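Notas de bancada: a reabertura de um computador de secretária

A presente nota dá continuidade à série dedicada à conservação de equipamento informático de uso corrente, iniciada neste blogue com o texto sobre teclados. O assunto é agora uma torre de secretária, modelo de escritório, do tipo que as empresas adquirem às dezenas e substituem ao fim de poucos anos. O exemplar chegou-me por intermédio da Rimis, que procede à recolha de equipamento abatido, e foi-me cedido sem disco de arranque utilizável e sem qualquer documentação.

Importa esclarecer o propósito. Não se pretende transformar a máquina, nem competir com o que hoje se vende em qualquer superfície comercial. Pretende-se saber o que nela pode ser conservado, o que carece de substituição e quanto custa devolvê-la a um uso modesto: processamento de texto, correio eletrónico, consulta de arquivo. O orçamento fixado foi de 179 euros, incluindo portes.

A torre foi deitada de lado, com a abertura voltada para cima, posição que recomendo para qualquer intervenção na placa-mãe. O trabalho na vertical obriga a segurar as peças contra a gravidade e convida ao acidente. A bancada é de perfis de alumínio, com ranhuras, e tem a vantagem de não ceder com o peso; tem o inconveniente de engolir parafusos, pelo que convém dispor de um tabuleiro à parte.
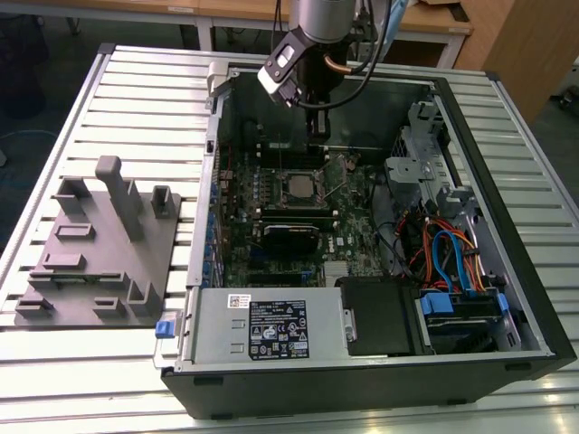

A torre deitada na bancada, sem o painel lateral.

Quem abre pela primeira vez um equipamento desta categoria costuma surpreender-se com a racionalidade da arrumação. A fonte de alimentação ocupa um dos lados da caixa e traz a etiqueta regulamentar voltada para quem trabalha, o que permite consultar os valores sem desmontar coisa alguma. O disco está preso por patilhas de plástico azul. A cor não é decorativa -- em muitas máquinas de escritório assinala os pontos em que o utilizador pode mexer, e quem se habitua a essa convenção poupa bastante tempo.

Os cabos merecem parágrafo próprio. O feixe vermelho, laranja, amarelo e azul junta-se perto da zona das unidades e é ali que se concentra habitualmente o pó. Antes de desligar qualquer ficha, faço um esboço a lápis com o percurso de cada cabo. Há quem prefira etiquetas; usei-as durante anos e abandonei-as quando verifiquei que a cola, com o calor, passava para o isolamento.
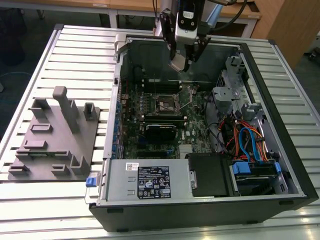
A questão do dissipador do processador ocupou-me mais do que o previsto. O encaixe encontra-se sem dissipador montado, com a armação metálica de retenção e a respetiva alavanca à vista, e nestas circunstâncias a máquina não deve ser ligada, nem por breves segundos, nem «só para ver se dá sinal». Recebo com alguma frequência mensagens de leitores que o fizeram. A resposta é invariável: monte-se primeiro a refrigeração, ligue-se depois a corrente.

Quanto à escolha, ponderei duas soluções. A primeira consistia em procurar o dissipador de origem no mercado de usados, onde os preços variam sem critério aparente. A segunda, que acabei por adotar, foi encomendar um modelo compatível à Cerkent, cuja furação corresponde à desta placa. O ventilador anunciado trabalha até às 2000 rotações por minuto, valor suficiente para o fim em vista e tolerável numa sala de leitura. A pasta térmica é da Brimley, em seringa pequena. Uma quantidade do tamanho de um grão de arroz basta; o excesso transborda para a armação e a limpeza é ingrata.

No capítulo da memória, a decisão foi mais simples. Estão previstos módulos de 1333 MHz, que se encontram com facilidade e a preço baixo. Recomenda-se que sejam iguais entre si, de preferência adquiridos em conjunto, e que se confirme no manual da placa a ordem de preenchimento dos encaixes. A pressão deve ser firme e distribuída pelas duas extremidades até ao fecho das patilhas.

Uma palavra ainda sobre a bancada, matéria que os manuais costumam omitir. Os perfis de alumínio riscam-se pouco e limpam-se com um pano seco. A superfície reflete a luz com intensidade, sobretudo de manhã, e o encandeamento dificulta a leitura das inscrições mais pequenas. Passei a orientar o candeeiro de lado e a reservar para a tarde a verificação dos conectores.

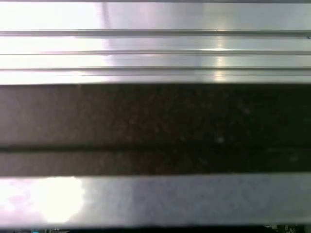 Núcleo de Conservação de Equipamento -- Oficina Stasiv

A limpeza interior segue uma ordem que mantenho há muito. Começa-se pelo ponto mais alto e termina-se no fundo da caixa, com pincel macio e aspiração a curta distância, sem tocar nos componentes. As ventoinhas devem ser imobilizadas com um dedo durante a operação. O ar comprimido em lata é admissível, desde que a lata se mantenha direita. Nos contactos da memória e da placa de expansão emprego álcool isopropílico num pano sem pelo, e deixo secar o tempo que for necessário.

A fonte de alimentação não se abre. Conserva carga depois de desligada e o seu interior não oferece ao amador nada que justifique o risco. Se faz ruído ou se cheira a queimado, substitui-se. A desta torre será verificada com um testador próprio antes de se ligar à placa, e só então se decidirá se permanece. 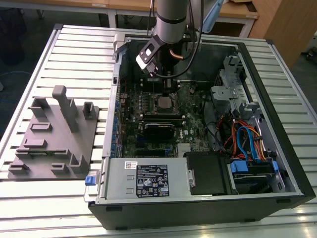

A placa-mãe, com a inscrição DELL, e a fonte de alimentação na parte inferior da caixa.

Relativamente ao disco, a minha preferência vai para a substituição por uma unidade de estado sólido, mantendo o suporte. Os discos mecânicos de máquinas abatidas têm em geral muitas horas de serviço, e a diferença de custo deixou de justificar a economia. O disco retirado será apagado segundo o procedimento já descrito neste blogue, com registo escrito da operação. A unidade ótica fica, por me ser útil na leitura de arquivos antigos: tenho uns 600 discos por transferir, muitos deles sem índice.

A encomenda da Cerkent deverá chegar no sábado. A montagem do dissipador, a colocação da memória e o primeiro arranque serão tratados na próxima nota, com a tabela de despesas. Os leitores que possuam o manual de serviço de um modelo semelhante, em papel ou em cópia digital, podem contactar-me pelo formulário habitual; interessa-me em particular a página relativa aos conectores do painel frontal.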